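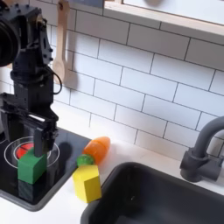

Sumeya Lemma

Chapter 4
The Play Kitchen

A play kitchen is a small copy of a room children already know. The stovetop has printed burner rings, the sink is set into the counter, and the food is mixed in with whatever else is at hand. A carrot lies beside a yellow block, and a green cube can stand on the stove as dinner.

In this chapter we look at how children sort such things, what they choose to cook, and where they put the pieces when play is over. Begin with the counter.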